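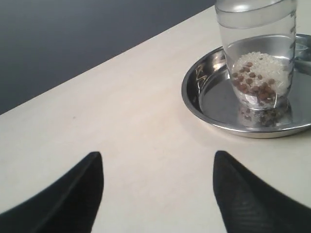 Figure 2. Rice and brown lentils at rest under water in a clear graduated cylinder, standing in a stainless steel dish.

3.2 Settling of mixed grain under water

The second series concerned the arrangement taken up by two common dry foods when they share a vessel of water. Cooks who rinse rice and lentils together for a one-pot dish often assume that the lentils go to the bottom and the rice stays on top, or the reverse, and the household manuals we consulted give both accounts. Neither account says much about the shape of the pile. Since the shape determines how much of each food is lost when the rinse water is poured off, we treated it as the main outcome of this series.

Materials were white rice and small brown lentils, bought dry from a single shop in Moffat and stored in closed tins at room temperature until use. Both were picked over by hand to remove broken grains and grit. No attempt was made to sort by size beyond this. Broken rice settles differently from whole rice (Section 3.1), and the picking-over step was therefore repeated by a second person for every batch. Batches were prepared by the first author and checked by Agnes Strachan.

The vessel was a clear cylinder with graduation markings on the wall. It was stood in a shallow round steel dish with a raised rim, which caught spills during filling and served as a drip tray during pouring. The polished floor of the dish had one unplanned use. With the lamp placed low, the underside of the pile could be judged to some extent from its reflection, although the reflection is blurred and no measurement was taken from it. The dish was wiped dry between trials.

Each trial used 500 ml of tap water, poured into the cylinder and left to stand until no movement was visible. The rice was then added from a paper cone held at the rim of the cylinder, followed by the lentils from a second cone. In the reversed trials the lentils went in first. In the premixed trials the two were stirred together dry in a bowl and added from one cone. The cone was held against the same side of the cylinder within a trial, and the side was recorded. The surface was then tapped once with a spoon handle to sink any floating grains, and the pile was left for 15 minutes before it was described. The cylinder was not lifted or turned during this time.

Description followed the sheet given in Appendix B. The observer recorded the side of the cylinder on which the pile stood highest, the side on which lentils were most concentrated, whether lentils were present on the upper surface of the rice, and whether the water above the pile was clear enough to read the far wall. Grains were not counted. Two observers filled in the sheet separately and compared entries afterward. Where they disagreed, the entry was marked as unresolved and left out of the comparison.

Figure 2 shows a pile from this series. The rice forms a sloping mound, higher toward the back and right, and the lentils are gathered mostly at the front left and lower middle. A smaller share of the lentils lies on top of the rice, and others are scattered along the front slope. The water above the pile is clear. The graduations on the right of the cylinder are faint under this lighting, and the water level was read separately with the eye at the height of the surface.

Three features of the pile in Figure 2 recurred through the series. The first is that the rice did not spread to a level bed. Once grains had come to rest they kept a slope, and the slope survived the addition of the lentils. The second is that the lentils were unevenly distributed over the slope, with the greater part toward its foot. We attribute this to rolling. A lentil landing on the upper slope has a smooth, curved face and meets little resistance, whereas a rice grain tends to lodge against its neighbors. The third is that some lentils stayed where they landed, usually in small hollows between grains, and these were not dislodged by the tap at the surface.

In the reversed trials the lentils formed a lower, flatter bed and the rice lay over it as an incomplete cover. The boundary was easy to see through the wall for most of its length. Premixed trials gave the least regular result. Lentils were present throughout the pile, with some gathering at the foot of the slope, but the two observers disagreed more often on the side of greatest concentration than in either of the other arrangements. We do not rank the premixed piles for this reason.

The side on which the cone was held had a clear influence. The high side of the mound was generally the side beneath the cone, and moving the cone during the addition produced a broad ridge with no distinct peak. Household rinsing rarely involves such control, and a cook who tips both foods in from a bag should expect something closer to the ridge. Water depth mattered less than expected. A short set of trials with 100 ml of water gave piles of similar outline, but the grains arrived in clumps and trapped more air, and the single tap was not always enough to sink them.

Pouring off was carried out after description. With the cylinder tilted so that the low side of the pile faced the lip, lentils at the foot of the slope moved first. With the high side facing the lip, rice moved first and carried the lodged lentils with it. In both cases the loss began late in the pour, when nearly all of the water had gone. Stopping the pour early and removing the remaining water with a ladle avoided the loss entirely but took longer, and it left more of the cloudy fraction behind when the rice had not been rinsed beforehand.

Two limitations should be noted. The narrow wall of the cylinder supports one side of the mound, and a wide bowl would not do so. Results from the bowl series, carried out in December with the same stock of rice and lentils, are given in Section 3.3 and show a lower slope throughout. In addition, the curved wall and the water together distort the apparent width of the pile. Heights were read directly, but statements about the left and right extent of either food should be taken as approximate. Catherine Moncrieff suggested a flat-sided tank as a remedy, and this was adopted for the later trials with split peas.

Soaking was outside the scope of this series. Lentils left in water swell and soften, and a pile described after several hours would differ from those reported here in both outline and packing. The waiting time was chosen to let the fine material settle while keeping such changes small. Batches that had exceeded it were drained and cooked, and their sheets were discarded.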